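Care of Stone Countertops

Marble is a calcium carbonate stone and reacts with acid. Lemon juice, vinegar, wine and tomato will dull a polished surface within minutes. The dull spot is an etch, a change in the stone itself, and sealer does not prevent it. Sealer slows the absorption of liquids that cause stains. The two problems are treated separately.

Daily cleaning

Use warm water and a few drops of neutral dish soap on a soft cloth. Rinse with a second cloth and dry. Soap left on the surface builds up as a gray film. Do not use bathroom descaler, glass cleaner containing ammonia, or powdered scrub.

Checking the sealer

Put a teaspoon of water on the counter near the sink and leave it for 7 minutes. Wipe it off. If the stone underneath has darkened, reseal. Test a second spot beside the stove, where wear is usually different. I check mine every June.
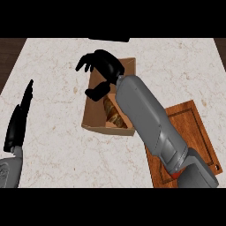 Apply sealer to clean stone that has dried overnight. Work at a room temperature near 68 degrees F. Wipe on a thin, even coat, wait the time stated on the label, and buff off all of the excess before it hazes. Two thin coats are better than one heavy one. Keep the counter dry for 24 hours.

Oil stains

Mix baking soda and water to the thickness of peanut butter. Spread it a quarter inch deep, past the edge of the stain. Cover with plastic wrap, tape down the sides, and poke several small holes. Leave for a day, remove the wrap, and let the paste dry fully before scraping it off with a plastic putty knife. Old stains may need three or four rounds. Reseal the spot afterward.

Etch marks

Light etching on polished marble can be reduced with a marble polishing powder and a damp felt pad. Try it first behind the faucet. Honed marble should not be treated with polishing powder, as it leaves a shiny patch. Deep etching needs a stone refinisher.

Rust rings

Do not use household rust remover. Most contain acid.

Esperanza Alcaraz
Last revised 8 December 2024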